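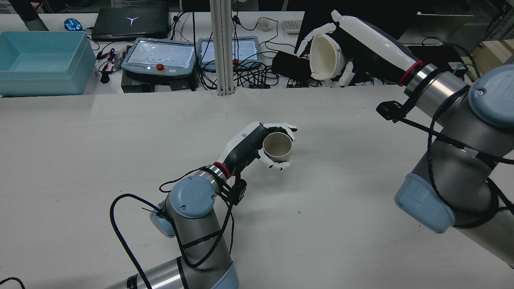 Two of the plain cups, one beige and one cream, over the white table in 3404.

Cups, cables and the big desk clear-out
19 December 2022

I've been promising a tidying item since July and kept getting bumped for more exciting news, so I'm taking my turn now while everyone's half packed for the holidays and might read to the end. Hello to all at Tarton, upstairs and down!

Let me start with the cups, as I've had more mail about cups this month than about anything else I've ever put in this newsletter. We bought a set of 12 from Rinby back in the summer. They're plain, straight-sided little things in pale colors with no handles, and I picked them myself (so complaints come to me). I wanted something that didn't look like a leftover from a trade show. Mariann Gál told me they'd vanish into a white table and I'd never find them again, and I have to give her that one. I walked past the same cup twice last week, and I was looking for it!

I still like them, though. They feel nice in the hand and they don't shout at you. What I would like is for all of them to stay in 3404. I found one on the stairs and one on a windowsill with a pencil in it, and the pencil one had clearly been living there a while. If you have a Rinby cup at your desk, bring it back before the break, no questions asked. They go on the low shelf by the door, upside down please, with a bit of space between them. Mariann has put down a mat.

And if you drink out of them, wash them. I know, I know. But some of us have been treating them as table things and some of us have been treating them as coffee things, and there was one unhappy morning when those two camps met. For drinks, use the mugs in the kitchen. There are plenty of mugs, and half of them have jokes on them, so you can't mix them up with anything.

Now, the desk. I stood next to it for a good long while on clear-out morning with a cup of tea, wondering where a sensible person would begin. Osamu Hoshino's advice was to take everything off, wipe it down and only put back what you'd miss. It's good advice and I recommend it to anyone with a kitchen drawer. It's harder with a desk that several people are working at, so I went for the gentler version – start in one corner and keep going until somebody says "hey, I'm using that."

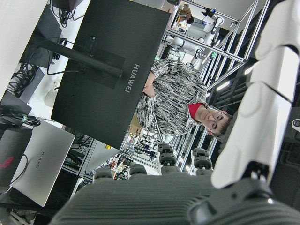 Laptops first. They can stay out during the day, of course, but please pick a spot and stick to it. When two are side by side on a desk with cables running past both, I can't tell which cord goes to what, and I've already put one person's machine to sleep in the middle of something by following the wrong one. (I've said sorry. I've also brought cookies.)

Then the cables themselves, oh my. I've become a bit of a cable person this year. I used to wind them around my hand and stuff them in a drawer, and then I'd be amazed every single time that they came out as one big knot. Osamu showed me the over-and-under way of coiling and I've been insufferable about it ever since. My rule now is that a cable is either plugged in or coiled with a tie on it, and there's no third kind. We have a new bag of ties from Flevorex, 600 of them, and at the rate we go through black cable I expect that to last us until spring and not a day longer. Any color is fine. A colored tie on a black cable is a lovely thing, you can spot it from across the room.

Small cardboard boxes are next on my list. I'm as guilty as anyone! A box comes in, it's a good box, it would be a shame to throw out such a good box, and so it sits under a monitor for a month. Have a look inside any that are near you. If there's something in it, write on the box what the something is. If it's empty, flatten it and take it down to the paper bin by the back entrance.

The metal shelves are a bigger job and I'm not asking anyone to do them this week. They're full, they're really full, and a lot of it is little parts that somebody will want someday. Nishimura are bringing us 4 sets of shallow drawers in the new year, the kind with a slot in front for a label, and I'd love it if we could sort things straight into those and not shuffle them from shelf to shelf again. If you've got opinions on labels (and I've met you all, so I'm sure you have), send them over before I print the lot. At the moment I'm leaning toward big letters and ordinary words. I never again want to open a drawer marked "misc 2" and find "misc 1" inside it.

A few odds and ends before I let you go. The spray for the white table is under the sink, and it's the clear bottle. The yellow one leaves streaks and I've hidden it. If you move a monitor, please turn it back the way you found it, as the next person in shouldn't have to start their morning looking at the rear of a screen. The glasses case in the lost property tub has been there so long that I've started to feel fond of it, so do come and check if it might be yours.

Thank you to everyone who pitched in, and a special thank you to Mariann for the mat and for being right about the color. I've asked Rinby if they do the same cup in something louder. They sent me a card with dark green and a sort of brick red on it, and I've pinned it up by the kettle with a pencil on a string. Put a mark next to the one you like and I'll order in January.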